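Stindonwood School District
Snow Days, Late Starts and Early Dismissals: Frequently Asked Questions
Last updated Wed 2 December

Who decides whether school is closed?
The superintendent's office, after talking to the bus garage and the county road crews. Your child does not decide, however confident the announcement at bedtime.

When will I hear?
By 6 a.m. by text, and a few minutes later on the district website. If your phone number has changed since registration, the text goes to whoever has it now. Please update it at the front office of your child's school.

What is a two-hour delay?
Everything in the morning moves back two hours, including the bus. Lunch does not move. Breakfast is served on arrival, so yes, some students will eat twice in a short span. We have had no complaints from them.

My road is a sheet of ice, but school is open. Now what?
Keep your child home and call the attendance line before 10 a.m. The absence will be excused. Hilltop roads around Gidden are often worse than the ones in town – we know, and so do the drivers.

Do we have to make up snow days?
Sometimes. The calendar has 190 days on it and 6 of them are a cushion. Once those are gone, we start taking back days in March, beginning with the Friday everyone has already booked a trip around.

Are there remote learning days?
Yes, for grades 3 and up, from the second closure in a row. Assignments are posted in Wumitz, the same homework site we use the rest of the year. Forgotten passwords can be reset by the school library, which will be closed, so please check yours now.

What about after-school clubs and the Rowbotham Building?
If we close or send students home early, all clubs, practices and evening events are canceled. A late start does not affect them. 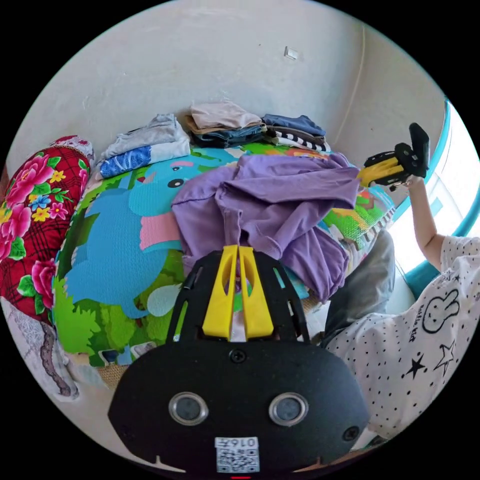
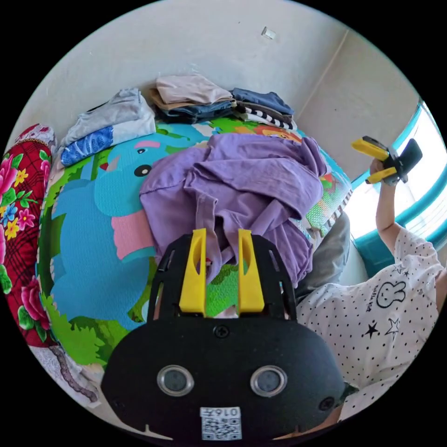
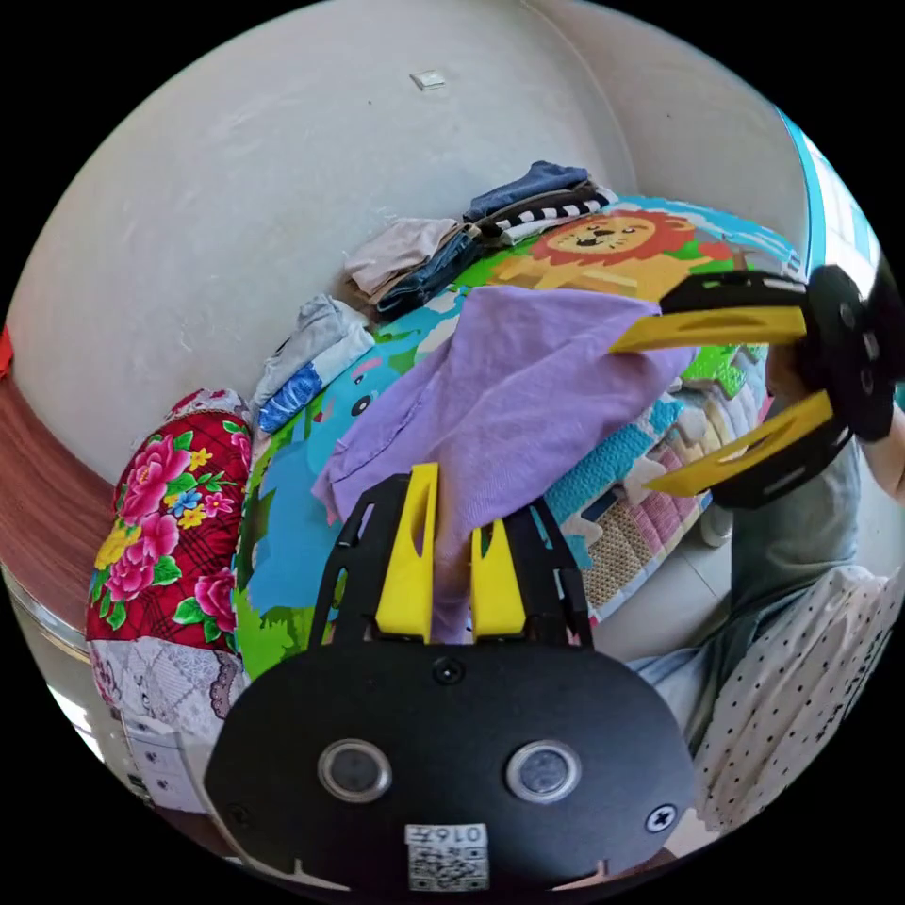
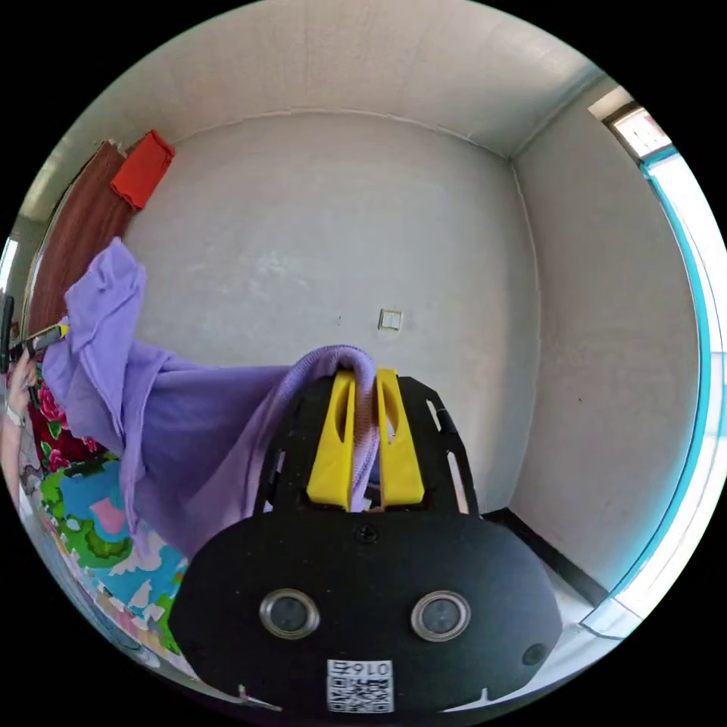

Comments from families

Gidden parent: Could the early dismissal text say which bus runs are leaving first? Last winter we got "dismissing early" and then had to guess, and my second grader was on the porch before I was. Otherwise the 6 a.m. texts have been fine, if a bit cheerful for the hour.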